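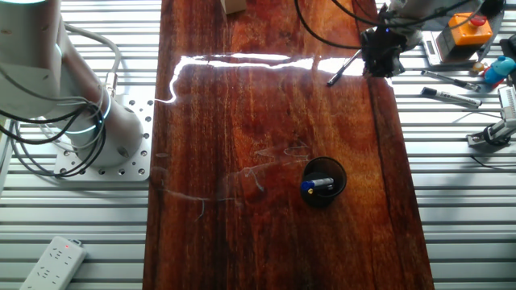 Imelda Cruzado asked if she could bring her own pens, and how long before a person who has never touched an arm gets it to do something useful. Yes to the pens. As for how long – most people are running a short routine before lunch. Some take longer, no rush, the bench is yours for the session.

Folora Bench Day – hands-on demo, two-arm bench
Mumby workshop, rear entrance off the laneway
Next one: a Sunday in December, date goes up when the bench is free

What it is
A half day at the bench with both arms powered and somebody from our side next to you the whole time. It's a demo but you do most of it. Pick up a pen, put it down, pick it up again, hand it over. Small parts, light parts. We stick to pens, markers, cups and blocks because they show up every problem you're going to have with your own parts and they don't cost anything when they get dropped.

What's on the bench
– two arms, one gripper fitted for pen-sized work
– slatted aluminium base, so fixtures can be shifted
– timber work board, polished finish
– emergency stop (you get shown this first, before anything moves)
– pens, markers, cup, odds and ends for picking

About the board. We get asked. Yes it's shiny and yes it throws light back. If your own parts are glossy or you work under strong lights you want to know about glare before you buy, so come and see it. It's also picked up scratches. If you want a matte board say so when you book, we have one in the store room and it takes a few minutes to swap.

How the day runs
Doors 8 am. Tea, sign the sheet, safety talk. Then the stop button – everybody presses it, no exceptions. Then Kenneth Barredo runs the cup routine once start to finish at slow speed so you see the whole thing. Then over to you.

Blocks are 90 minutes with a break between. Max 4 people per bench, we tried more and people at the back just looked at there phones.

Cost
$193 per person. Covers the session, use of the bench, a printed copy of whatever you programmed. Comes off the price if you order a Folora bench afterwards. Lunch not included, bakery on the corner does decent pies.

Bring
– closed shoes. We will send you home in thongs
– long hair tied back, no lanyards
– your own parts if you have them, nothing heavier than a full mug
– laptop optional

Don't bring liquids to the bench. Tea stays on the side table.

Questions we keep getting

Can it write? It can hold a pen and move it where you tell it. Neat handwriting is another matter, plan on a good while adjusting the pressure.

Do I need to code? No. Helps a bit in the afternoon.

Can I film? Your own session yes. Other people, ask them.

Do you travel? We did Calimlim and Jaro this year. Both went fine but the set up eats most of a day so there's a call-out fee. Ring for a quote. We need a level floor, normal power and a door wide enough for the bench – please measure the door, we've been caught out.

Can I buy the bench you demo on? No. New ones are built to order, current wait is on the orders page.

Booking
Use the form or ring the workshop. Tell us how many, what parts you're thinking of, and if anyone needs a chair at the bench. Cancel by the Friday and you get your money back, after that we'll move you to anotehr session.

Parking out front is two hour only. Use the gravel lot behind, gate's open from half seven.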